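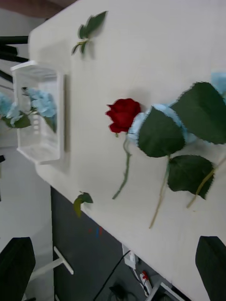 Can artificial stems be cut shorter?

Most of them can. Use wire cutters, as ordinary scissors will be spoiled by the wire, and cut a little at a time. If you would like a stem taken down before it is sent, put the length in the notes box when you order and we will do it free of charge. Trimmed stems can't be returned.

Plendlow Mixed Stems, Rose and Hydrangea

Red roses and light blue hydrangeas, sold loose so that you can arrange them yourself. Both kinds come on long green stems with leaves. The hydrangea leaves are large and dark green with a serrated edge, and the florets are a pale powder blue. The rose is a deep red with tightly layered petals.

You can order the stems mixed or all of one kind. The smallest order is 3 stems. We also pack them in 10s and 50s, and there is a trade box of 100 for shops, venues and anyone doing a large event. Trade boxes are packed to order and take longer to leave us, so please allow for this if you have a fixed date.

Before you arrange them

Take everything out and lay the stems flat on a clean table, heads at one end. Flowers get pressed in transit and the hydrangeas need the most attention. Hold the stem just under the head and ease the florets apart with your fingers, working from the outside in. Roses need very little doing to them. Bend the stem gently if you want a curve, and lift the leaves away from the bloom.

Small sprigs of leaves sometimes come away from the stem. Keep them, as they can be pushed back on or used to fill a gap near the rim of a vase.

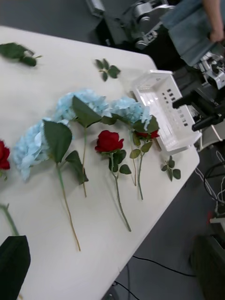
For a low table arrangement, start with the hydrangeas and set them at slightly different heights. Put the roses in afterwards, turning each one until the leaves sit where you want them. A narrow-necked vase will hold fewer hydrangeas than you expect, so try them in it before you cut anything.

Storing and cleaning

An open basket or box with slotted sides is fine for storing stems between uses. Don't pile heavy things on the heads. Keep them out of strong sunlight, which will fade the blue first. Dust with a soft dry brush. Do not soak them.

Goes with

Casari tall vase
Filali shallow bowl
Ema stem cutters

Delivery and returns

Untrimmed stems can be sent back unused in their packing. Please email us before posting anything, with your order number and the pack size.

Page last updated 08/07/2026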